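Plirov Hilfeforum — Datenerfassung und Training

Aufzeichnung mit Handgreifern in laufend genutzten Räumen: Trennung der Bediener, Abbruchkriterien, Metadaten

Eröffnet von: Labor Mirnach
Status: beantwortet

Sehr geehrte Damen und Herren,

unsere Arbeitsgruppe erstellt derzeit einen Demonstrationsdatensatz für das Imitationslernen. Aufgezeichnet werden kurze Tischaufgaben, überwiegend das Aufnehmen, Verschieben und Ablegen kleiner Behältnisse. Die Vorführungen erfolgen mit Handgreifern, deren Kamera die Aufgabe aus Sicht des Werkzeugs erfasst; ergänzend tragen die Bediener eine Kopfkamera. Bislang liegen 167 Episoden vor. Der überwiegende Teil stammt aus unserem Labor am Standort Prindport und wurde vor neutralem Hintergrund aufgenommen.

Seit Oktober nehmen wir zusätzlich in Räumen auf, die während der Aufzeichnung regulär genutzt werden. Die dort gewonnenen Episoden unterscheiden sich erheblich von den Laboraufnahmen. Im Hintergrund halten sich Personen auf, die Beleuchtung setzt sich aus mehreren Quellen zusammen, und auf den Tischen befinden sich Gegenstände, die nicht zur Aufgabe gehören. 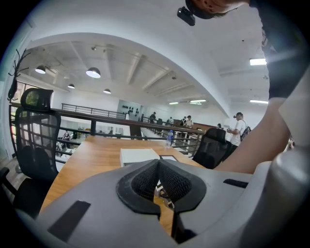 Von den 54 Episoden dieser zweiten Gruppe hat unsere interne Prüfung einen Teil zurückgestellt. Die Prüfer sind sich jedoch nicht einig, nach welchen Kriterien eine Episode auszuschließen ist. Wir bitten daher um Stellungnahme zu folgenden Punkten:

Sind Episoden mit bewegten Personen im Hintergrund grundsätzlich verwendbar, sofern die Aufgabe selbst vollständig erfasst ist?

Sollten Labor- und Raumaufnahmen in getrennten Teilmengen geführt oder vor dem Training gemischt werden?

Wie ist mit Episoden zu verfahren, in denen der Unterarm des Bedieners zeitweise in das Sichtfeld der Greiferkamera gelangt?

Für Hinweise auf bewährte Verfahrensweisen danken wir im Voraus.

Mit freundlichen Grüßen
Labor Mirnach

Prys Ellis
Mitglied der Fachgruppe Datenqualität

Sehr geehrte Kolleginnen und Kollegen,

zu den genannten Punkten nehme ich wie folgt Stellung.

Bewegte Personen im Hintergrund stellen für sich genommen keinen Ausschlussgrund dar. Ein Modell, das ausschließlich vor neutralem Hintergrund trainiert wurde, neigt dazu, diesen Hintergrund als Teil der Aufgabe zu behandeln. Auszuschließen sind Episoden, in denen eine unbeteiligte Person in den Arbeitsbereich greift, einen aufgabenrelevanten Gegenstand verdeckt oder den Bediener erkennbar zu einer Ausweichbewegung veranlasst. Davon unabhängig ist die Einwilligung der erkennbaren Personen zu klären. Wo sie nicht vorliegt, sind Gesichter vor der Weitergabe unkenntlich zu machen.

Eine getrennte Ablage empfehle ich ausdrücklich, eine getrennte Verwendung hingegen nicht. Jede Episode sollte ein Feld für den Aufnahmeort und ein Feld für die Beleuchtung erhalten. Die Mischung erfolgt erst beim Laden der Daten. Das Verhältnis lässt sich dann nachträglich ändern, ohne dass Dateien verschoben werden müssen. Im Projekt Lougher haben wir diese Felder anfangs weggelassen und mussten sie später von Hand nachtragen — ein Aufwand, den ich niemandem empfehlen möchte.

Hinsichtlich des Unterarms ist zu unterscheiden. Verdeckt er den Kontaktpunkt zwischen Greiffinger und Gegenstand, ist die Episode zurückzustellen. Erscheint er lediglich oberhalb des Werkzeugs oder am Rand, kann sie verbleiben. Am späteren Robotersystem wird ein menschlicher Arm an dieser Stelle in der Regel fehlen. Es empfiehlt sich deshalb, dass ein ausreichender Anteil der Episoden ohne sichtbaren Arm aufgezeichnet wird.

Zur Uneinigkeit der Prüfer: Lassen Sie dieselbe Stichprobe von 2 Personen unabhängig beurteilen und halten Sie die Abweichungen schriftlich fest. Aus diesen Fällen ergibt sich der Kriterienkatalog meist schneller als aus einer Besprechung.

Mit freundlichen Grüßen
Prys Ellis

Gastzugang Prindport

Bei uns werden alle Aufnahmen mit Personen im Hintergrund gelöscht. Damit entfällt die Prüfung.

Messstelle West

Ergänzend zu den Ausführungen von Prys Ellis ein Hinweis zur Beleuchtung. Bei Mischlicht aus Deckenleuchten und Fenstern regelt die Belichtungsautomatik während der Bewegung nach, sodass derselbe Gegenstand innerhalb einer Episode deutlich unterschiedlich hell erscheint. Wir fixieren Belichtung und Weißabgleich vor jeder Aufnahmereihe und wiederholen die Einstellung nach bis zu 4 Stunden, bei wechselnder Bewölkung entsprechend früher.

Der pauschalen Löschung im vorstehenden Beitrag können wir uns nicht anschließen. Zurückgestellte Episoden sollten mit Angabe des Grundes archiviert werden. Sie eignen sich unter anderem zur Schulung neuer Prüfer.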